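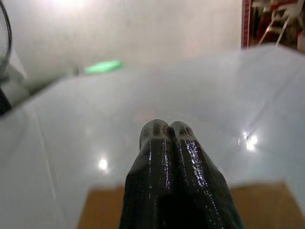 Gripper fingers closed over a white work surface, from the wrist camera.

How to Prepare and Run a Household Tidying Session with a Two-Arm Robot

This page sets out the procedure for operators working in furnished rooms under the Urcombe home practice rules. It applies to every site, including the Durham apartments, and to every operator, whatever their experience. Supervisors may add to these steps for a particular room. They may not remove any.

Before you begin

Read the room sheet and confirm that it matches the room. If furniture has been moved, correct the sheet before power is applied to the arms. The robot may work around chairs, stools and low cabinets, but each must appear on the sheet with its usual position.

Close both grippers fully and look at the fingers through the wrist camera. The tips should meet evenly. Ridges and print lines on the finger surface are acceptable. Splits, flaking or a tip that sits lower than its partner are not, and the finger must be replaced before work starts.

Glossy tables and pale floors return a strong glare from ceiling lights. Check the wrist view with the gripper at working height. If a bright spot covers the place where objects will be picked up, switch off one light or move the pickup area. Do not cover the surface with a cloth, as loose cloth can be drawn into the fingers.

Setting the limits

1. Set the arm speed to 20 percent for the first pass of any session.
2. Keep all persons 2 meters from the arms while they are powered. The operator at the stop button is included in this rule.
3. Test the stop button once with the arms still and once with the arms moving slowly.
4. Follow each cable by eye from the gripper to the base. A cable may loop beside the arm, but it must not pass between the fingers or catch on a joint when the elbow bends.
5. Enter the result of each check in the Korkitz log before the first grasp. Use Form 199 if the log is not available.

Picking up from the floor
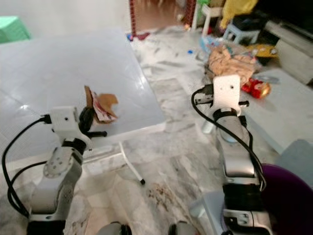 By Anayeli Maldonado
Procedures Editor, Rawashdeh Home Robotics Practice Office

Floor work carries more risk than table work and should be done one arm at a time. When one gripper is holding an item, the other stays open, empty and clear of the floor until the first has released. Torn cardboard and paper packaging is a suitable first item. It is light, it folds under pressure, and a poor grasp does no harm to the fingers. A wrapper caught inside the packaging may be lifted with it and sorted at the bin.

Mixed heaps call for more care. Where cloth lies over plastic bags, take the cloth first, from its highest point, and raise it slowly. Stop if a bag rises with it. Bags are then taken singly. An operator who cannot tell what lies beneath a heap must power down the arms and look before going on.

Items that are too small to grasp, such as bottle caps, are left for hand collection at the end. So are crumbs and other loose debris. The robot must not be used to scrape or sweep the tiles with its fingers.

Keep the arms away from doorways. A person may enter from the next room without warning, and the operator often has a poor view past the door frame. Where the work comes close to a doorway, a second person stands on the far side of it - outside the 2-meter limit - and calls out before anyone passes.

Ending the session

Open both grippers over the bin or tray, return the arms to rest, and wait 5 seconds before cutting power. Wipe the fingers with a dry cloth. Record any dropped item, any contact with furniture and any use of the stop button, even where no damage resulted. Contact with a person is reported by telephone at once, and the session does not resume that day.

Questions about this procedure go to Begoña Cifuentes, who keeps the current version and approves changes to room sheets. The next review is in November. Printed copies should be checked against the posted page before use.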